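Kumgate plating shop to pay over rinse water it called clean

Comments (18)

Zisari Finishing, which has been chrome-plating faucets and trailer hitches on the east side of Kumgate for 33 years, has agreed to pay a $300,000 penalty to settle a state complaint that it sent untreated rinse water down the storm drain and then filed paperwork saying it hadn't.

The company admits no wrongdoing under the deal, which was filed in county court in May. It does agree to stop doing what it says it wasn't doing.

State inspectors found chromium in Wano Creek, a narrow stream that runs behind the plant and empties into the Moodley reservoir. The creek had turned a shade of yellow that residents had been reporting for two summers. According to the complaint, the company's first explanation was pollen. Its second was road salt. The state's lab in each case found neither.

The paperwork took longer to sort out. Zisari was required to test its discharge every month and send in the results. For 18 months in a row the numbers were identical to the second decimal place, down to a typo in the word "effluent." A reviewer noticed the typo first.

"We take our reporting duties seriously," the company said in a written statement, "and have updated our template."

Along with the penalty, Zisari will put in a closed-loop rinse system, haul off the soil around the drain and pay for an outside firm to do its sampling. It must also replant the creek bank, a job the settlement describes in more detail than anything else in its pages, including the approved kinds of willow.

Marleny Usuga, whose backyard ends at the creek, filed the first complaint and then several more. She keeps copies of all of them in an accordion folder, along with the replies, most of which thank her for her interest.

"They sent me a magnet once," Usuga said. "It had the hotline number on it. I'd been calling the hotline."
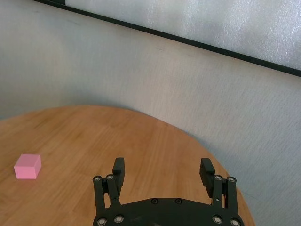 Usuga said she would have liked a bigger number on the check. State law caps the daily fine for false reports at $4,000, and lawyers for both sides spent much of the winter arguing over whether a form mailed once a month can be false every day. They settled before a judge could say.

The drinking water in Moodley has tested within state limits throughout, the water district said. The district draws from the far end of the reservoir – a choice made decades ago, when that land was cheaper.

None of the penalty goes to Kumgate. It goes to the state's general fund, though the city council has written to ask for some of it back to fix the storm drain, which the city owns and which has a crack in it. The state has acknowledged receiving the letter.

A judge still has to sign off on the settlement. Written comments will be accepted at the county clerk's office until 4:30 p.m. on the last business day of the month, and must be submitted in triplicate.

Last updated 5:12 p.m.

Shares: 33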